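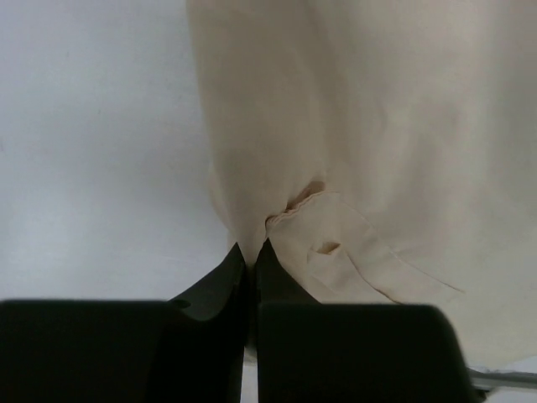
# Sulline Pants: teleoperated folding demonstrations

Welcome, and thank you for stopping by! Sulline Pants is a set of demonstrations in which a person drives two arms by remote control and folds a pair of pants on a white table, start to finish, wrinkles and all. Ayman Mahasneh and I put it together at Grerkudthorpe over the course of August, and we're very happy to finally let it out of the building.

There are 733 episodes in the release. Of these, 449 end in a fold we'd be glad to put in a drawer, and the rest end in something less tidy but still useful — please don't throw them away without a look, as the recoveries in the middle are often the best part.

## What's in an episode

- Wrist camera video from each arm, close enough to follow a hem between the fingertips
- One fixed view of the whole table
- Joint positions and gripper opening for both arms
- The operator's commands, stored separately from what the arms did with them
- A short text note, if the operator felt like leaving one (Ayman nearly always did)

Every episode stops at 2000 steps, finished or not. If a fold was still going at that point, `timed_out` is set to true.

## How the operators worked

We asked for a crumpled start, with legs crossed or bunched however they fell. Operators could pick up the fabric anywhere they liked. Most went looking for a hem or the elastic waistband first, and you'll notice quite different habits from one person to the next (I'm a waistband person myself, and Ayman has tried to talk me out of it more than once).

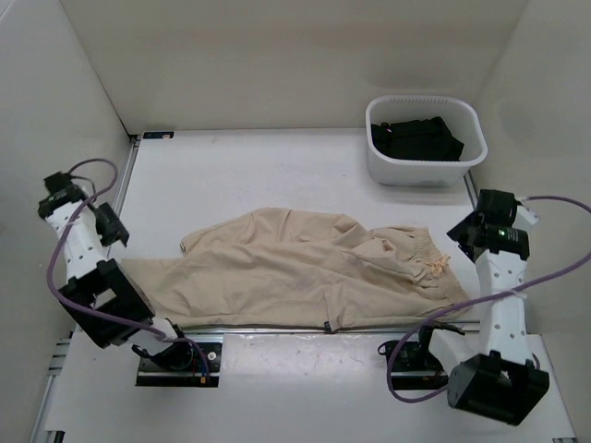 ## Known issues

- In 33 episodes the left wrist video lags the joint data by a few steps. They are listed in `lagged.txt`.
- Light-colored cloth on a white table is hard on segmentation models. Try the wrist views before you give up.
- Soft wrinkles can hide which layer is on top, so the `layer` tag is a best guess by whoever did the labeling.

## Loading

The files follow the Najafi layout, so if you already have a reader for that, point it at `episodes/` and you should be all set. The older Trakdale converter drops the operator notes.

Questions and corrections are very welcome in the issue tracker.

Jerome Cabrera, 1 Sep 2022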